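Open day at Hunell
Posted Mar 25, 2025

I finally got over to the Hunell open day. I missed the one in February because of the car, so I signed up for this one the day the form went live. It's a 30 minute drive for me, and parking is behind the building, past the loading dock. The sign out front still says Kotuston, which is the old tenant. Drive past it and turn in at the second gate.

They let people in by groups of 13. You get a paper badge and a pair of safety glasses, and you leave your bag in a locker. My group went at 10:30 and we were done before noon.

The first stop was the packing line. I've seen plenty of those at work, so I didn't take many notes. It was loud. The guide had a headset microphone and we all had earpieces, but mine kept dropping out and I ended up standing close to her to hear.

Second stop was a room where they test parts until they break. They had a joint on a stand that had been bending back and forth for 120 hours. The next one in line was from Sandhu, a supplier they are trying out this year. I asked what happens when one fails early and she said they take it apart and write it up, and then they test another.

The last stop was the one I came for, the two-arm bench. I work with wire harnesses, and cables are the thing I've always been told robots are bad at. A box sits still when you push on it. A cable bends away, twists, and springs back from wherever you put it. The bench has a different tool on each arm, a hand with fingers on one and a plain two-sided gripper on the other. Our guide said they swap tools a lot depending on the job, and that the software behind it is called Grullel. I wrote that down to look up later and haven't yet.

We stood behind a yellow line and watched for a good while. I got one picture when the left hand had hold of a thin black cable, with the plug sticking out past the fingers and the gripper over on the other side. 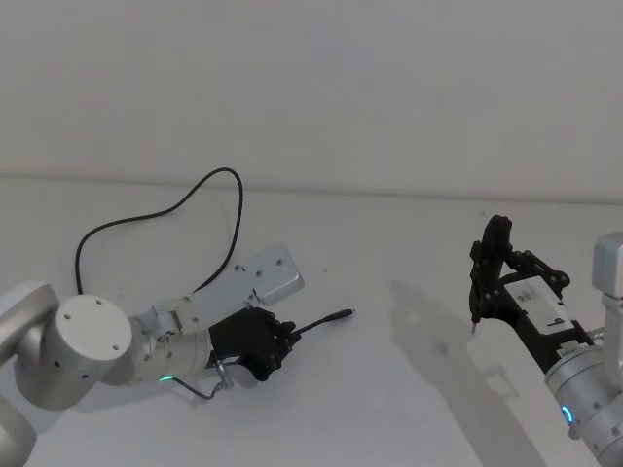 One person in our group asked whether it could do the same job with a stiffer cable, and the guide answered that stiff ones are easier to predict but harder to hold on to, so they would need to set the grip again. Someone else wanted to know the price. She wouldn't give one for the whole bench, but she did say a set of replacement fingertips runs $2,000, and there was some muttering about that.

Coffee and cookies in the lobby after. I turned in my badge and glasses and forgot my jacket in the locker, so I had to go back in for it. The next open day isn't posted yet. If you go, wear shoes you can stand in, and ask for a fresh earpiece if yours cuts out.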